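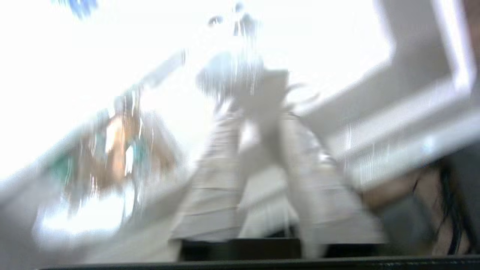

Unit 6: Evaluating a Gripper Kit
Instructor: Anas Sayegh
Revised 1 July 2024

Reading before class: the Brero user guide, chapters 2 and 3, and the Ashour data sheet.

1. What is in the kit

The Brero kit is sold by Giltex as an add-on for small arms. It includes a two-finger gripper, a wrist camera, a mounting plate, one cable and a license for the Namar software. The arm is not included. The list price in April was 2000 dollars, with one year of support. Extra finger pads are sold separately.

2. Numbers from the data sheet

Finger opening: 105 mm at the widest setting
Camera rate: 32 images per second
Force: adjustable in software, no sensor at the fingertips

The third line matters most for this course. The gripper works out its force from motor current. That is good enough for boxes and bottles. It is a poor guide for soft fruit or thin cups, and the user guide admits as much in chapter 3.

3. Wrist camera and blur

A wrist camera moves with the hand. When the arm turns quickly, the whole view smears, fingers included, and a bright light or window can wash out a large part of it. Namar has two settings for this. Exposure can be fixed by hand, and images taken above a set joint speed can be dropped. Both are off when the kit ships. Turn on the second one before you record anything for Lab 6.

If you shorten exposure you will need more light on the work surface. Try the lamp first and the gain setting second.

4. Comparing with the Ashour gripper

The Ashour costs less and has a fingertip sensor but no camera. Its software runs only on the vendor's own controller. Students who took the course last year preferred it for the stacking task and preferred the Brero for sorting.

5. For Lab 6

Run the test set in the lab folder, nearly 1908 images, once with the speed filter off and once with it on. Report how many images are dropped and whether the object detector does better on what is left. Include your exposure value and joint speed limit. One page per pair.

Questions about the Giltex license go to me, not to the help desk.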